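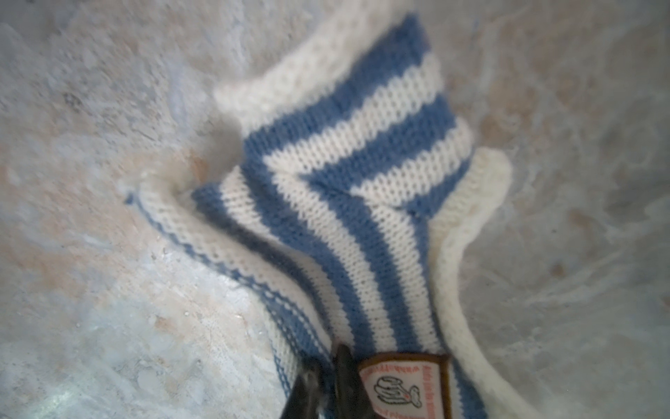 My grandmother kept the yarn shop in Grulivley for so long that people gave directions by it, even after the sign had faded and the front window held more sleeping cat than wool. When she died the shop came to me, along with 14 drawers of buttons and a ledger I was told never to throw away. I found the sweater in May, at the bottom of the last drawer, a small thing in blue and cream stripes with a thick cream ribbed band at the top, gone a little fuzzy the way soft wool will. I laid it down all in a crumple and stood looking at it far longer than I had time for, for there was a delivery due from Alov and I hadn't so much as put the kettle on.

Pinned inside was a slip of paper in her handwriting. "Clustley, number 18. Will call for it."

Well, nobody had called. I took down the ledger and went back through the pages, past the mittens and the christening shawls and one very long complaint about moths, until I came to it. Baby's sweater, striped, paid in full, and beside that a date older than I was. Whatever baby it was meant for would have gray hair by now, if there was any left to be gray!

I could have put it in the window. I'm sure a sensible woman would have. But I had the old van, and the road to Clustley is pretty in the late spring with the hedges all out, so I wrapped the sweater in tissue, locked the door at four o'clock, and told the cat to mind the till.

Number 18 had a green gate and a great many geraniums. The woman who answered had flour up to both elbows, and behind her, somewhere down the hall, a very new baby was letting the whole street know it was hungry.

"I'm from the wool shop," I said, feeling foolish. "I've brought your order. I'm afraid it's late."

She wiped her hands on her apron, twice, and folded back the tissue, and then she called over her shoulder for her father to come and see.

More stories
The Ferry at Murthy
2 Spoons and a Borrowed Kettle
A Coat for the Scarecrow
220 Steps to the Lighthouse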